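Workshop tips: when the robot overfills the glass

Many small places now let a two-handed robot serve drinks from a normal lever tap. We do it also, in the showroom of Omwood, and in June we had a fault that made a flood on the floor. I write down what we learned, so you can check your own setup before it happens.

The fault was simple. The hand closed the lever, but not all the way. A lever tap which is one finger width open still runs, only thin and quiet. The robot counted the job as finished and waited for the next order. In the night the thin stream filled the tray, then the table, then the carpet.
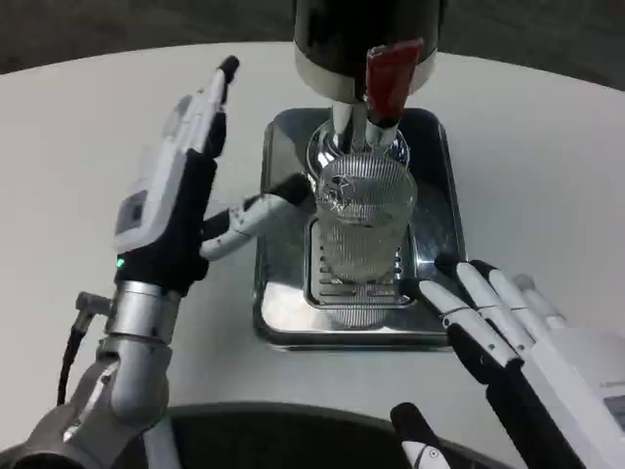
The glass must stand straight under the spout before the lever is touched.

What to check first:

Keep the fingers off the tray grate. If a finger pushes on the grate, it can tip, and the glass tips with it. Our hand had learned a position that was too low, and we raised it by 9 millimeters.

Use a glass with ridges. Smooth glass slides in plastic fingers, mainly when there is water outside. Do not correct this by squeezing harder. We tried, and we broke two glasses in one morning. If a glass breaks, press the stop button first and pick up the pieces with a brush, never with your hand between the robot hands.

Set a limit on the amount. Our glass is full at 400 milliliters, so we stop the job at this number even if the camera says the glass is not full. The camera can be wrong with clear glass and clear water.

Put a shutoff valve on the supply line. We bought one from Jutico and it closes by itself after 1000 milliliters without a pause. It is the best money we spent on this station. The old valve from Morelli was good too, but it had to be closed by hand, and in the evening we forgot it. 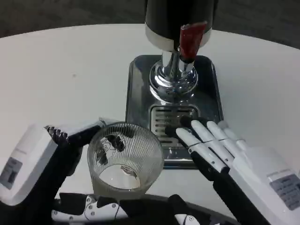 Should I turn off the robot before I clean the drip tray?
Turn it off every time, also for a short wipe. A paused robot can continue when somebody sends an order, and your fingers will be in the place where it wants to put the glass.

After cleaning, put the grate back flat and press on the four corners. Pour one glass by hand and look at the spout for one minute. If you see drops, clean the seal inside the tap before you start the robot again.

The control program we use is Anov. It shows code 499 when the lever does not come back to the closed position. In the beginning this code was only written in the log and made no sound. Please connect it to an alarm. We did it after the carpet.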